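Who Counts as Present? Notes for a talk on turnout and small town votes
Karthikeyan Poduval, October 2020 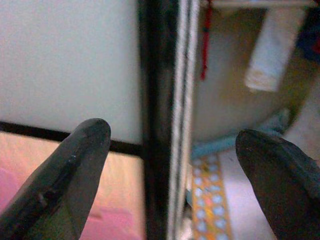
Start with the Stelgate library vote. Most of the room will know it, so keep it short. The question on the ballot was simple: keep the branch open with a small tax, or close it and use the bus to Pumetti. The tax won by 15 votes. The next morning both sides said that the people had spoken.

Ask the room: which people? Wait for answers. Do not hurry this part.

Then give my own view. I have lived in this country long enough to vote in many local elections, and I still find it strange how quickly we say "the people" when we mean "the ones who came." Where I grew up, voting day was a holiday and my uncles wore clean shirts for it. In Stelgate the polling place was open during working hours and the parking was closed for repairs.

Slide 2. The June meeting.

At the June meeting 200 residents signed a letter asking for a second polling place on the Ramalho side of the river. The council read the letter and thanked the writers. No second place was opened. I do not say this was done with bad intention. I say it was done with little attention, and the result for a person without a car is the same.

(If someone from the council is present, invite them to answer now and do not keep them until the end.)

Slide 3. The argument against me.

Be fair here. There is a serious argument that a person who wants to vote will find a way. My neighbor is 89 and she walked to the polling place with her cane. She told me that she has no patience for people who complain about distance. I respect her very much. But I do not think we should design an election for the strongest will in town. We should design it for a tired person on an ordinary day.

The second argument is money. A polling place needs staff, a room, and machines that must be tested. Stelgate is not rich. Say this clearly, because last time in Cuvlow I went past it too fast and a lady was right to correct me.

Slide 4. What I would ask for.

One more place to vote, on the Ramalho side. Hours that go past dinner. A notice by mail in the languages people read at home — the school already does this for its lunch menu, so the translators are known.

Also, publish the turnout for each street together with the result. I would like us to see the two numbers on the same page before anybody makes a speech.

Slide 5. Mail ballots.

Keep to five minutes, this topic can eat the evening. Explain the signature check slowly. Many people believe that the envelope is opened first and checked after. In our county the signature is checked while the envelope is still closed. Leave the county phone number on the screen during questions.

Questions. Repeat each one into the microphone. The hall has 95 chairs and the back rows do not hear well.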